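**Kitchen Chores Workstream: progress note, 2023-02-06**
Prepared by Solange Ferrand for the Hovudon program office

You asked for a plain answer to whether a machine can tidy a kitchen yet. The plain answer is "parts of one, slowly." The longer answer follows, and I have kept it short out of respect for your inbox.

**Where the money went.** Mostly arm time and crockery. We logged 1570 attempts this period, of which 1204 ended with the object where we wanted it. The rest ended with the object somewhere. The crockery line is over budget by 46 dollars, and I would like it noted that Fituveo's people broke more than we did.

**What works.** Picking up corn cobs. I realize this was not in the proposal. They are forgiving things to grab, and the Jedura controller has become very good at them. Plates come out of a rack well enough if they are spaced apart. Two-arm handovers went from never to most of the time once Blöndal sent the new timing code.

**What doesn't.** Mugs. Getting a handle onto a peg takes a person a second and no thought, and it takes us a long pause, a correction, a second correction and then, fairly often, a mug hanging at an angle I would call committed.

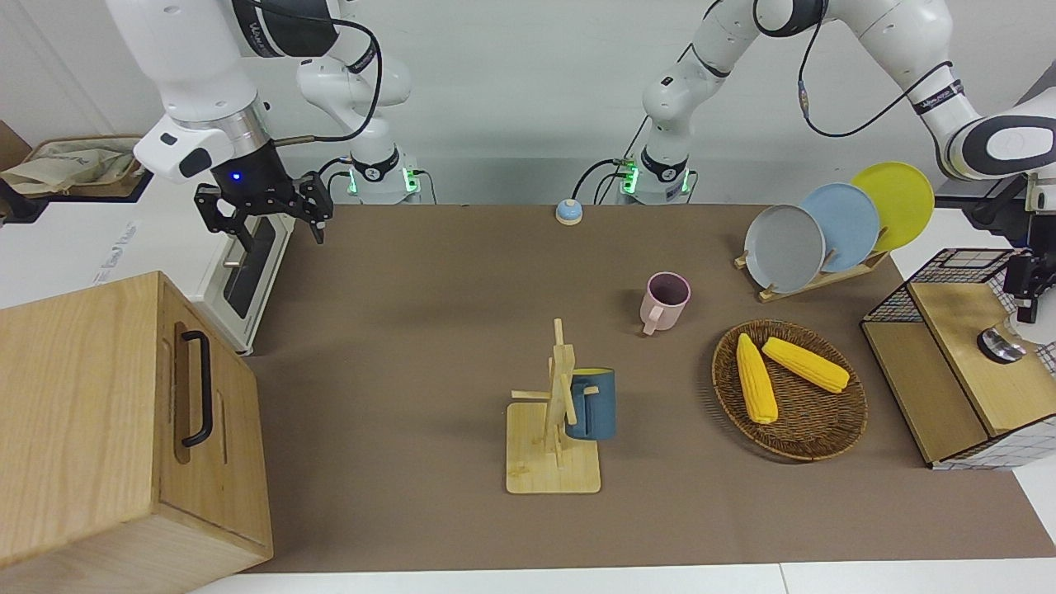 The trouble is in the last inch, where the gripper blocks the view of the very peg it is aiming for. We have 2 fixes in hand: a different approach angle, and a wrist camera that was promised for last month and is now promised again.

**Next.** Mug hanging gets the bulk of the hours through April. Drawers and doors wait until after that — I know the proposal has them first, but a machine that opens a cabinet and then can't put anything away is just snooping.

**Needed from you.** Approval to move the unspent travel money to spare gripper fingers, and a decision on the mugs. I recommend buying them by the case.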